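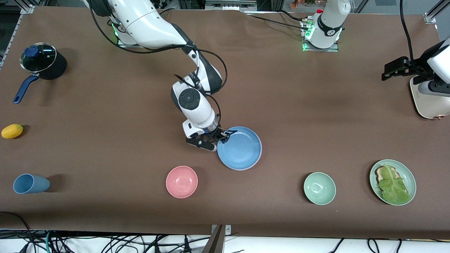
Ewan Harawira wrote in to ask whether plates or bowls should go first when clearing a table. Start with the plates.

Clearing and stacking a small table

1. Take any food off the table and put it in the fruit bowl or the fridge.
2. Scrape each plate into the trash.
3. Stack plates by size, largest at the bottom. Line up the rims before you lift.
4. Nest bowls separately. A bowl on top of a plate stack slides when you carry it.
5. Pick up cups last, one in each hand.
6. Leave pans with glass lids for a separate trip.

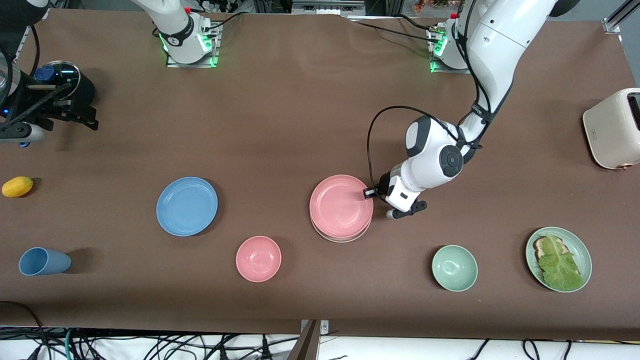

Pink plates stacked, blue plate still on its own.

If a rim sticks out, set the stack down and straighten it. Our shelf at home is 31 inches off the floor, so I load the heavy plates there and keep cups above.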